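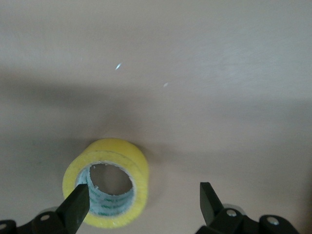 Tabletop, pale beige, with two small glints of light

From: Fiorella Pellegrini
To: Brarkcombe Branch Line list
Date: 10/07/2018
Subject: Re: Saturday bus to Priteo

On the Saturday bus, Martin wrote:

> Does anyone know if the 97 still stops at Lau on Saturdays? The
> timetable at the depot says yes and the one in the shelter says
> no. Also, has the fare gone up again? I paid 577 for a return in
> April and the driver said it was changing.

Martin,

The 97 does stop at Lau on Saturdays, but only the first two runs of the morning. After that it takes the bypass and goes straight to Priteo. The sheet in the shelter is the winter one and should have come down in April.

I don't know the new return fare. I use the monthly pass, which is 875 and also covers the Orkovo line as far as the reservoir. You can buy it at the depot window or at the pharmacy in Brarkcombe. Drivers don't sell it.

If you miss the second run, take the 167 from the church and change at Orkovo. The wait there is long and the kiosk closes at noon, so bring something to eat.

Does anyone have the new holiday schedule? I only have the weekday page.

Fiorella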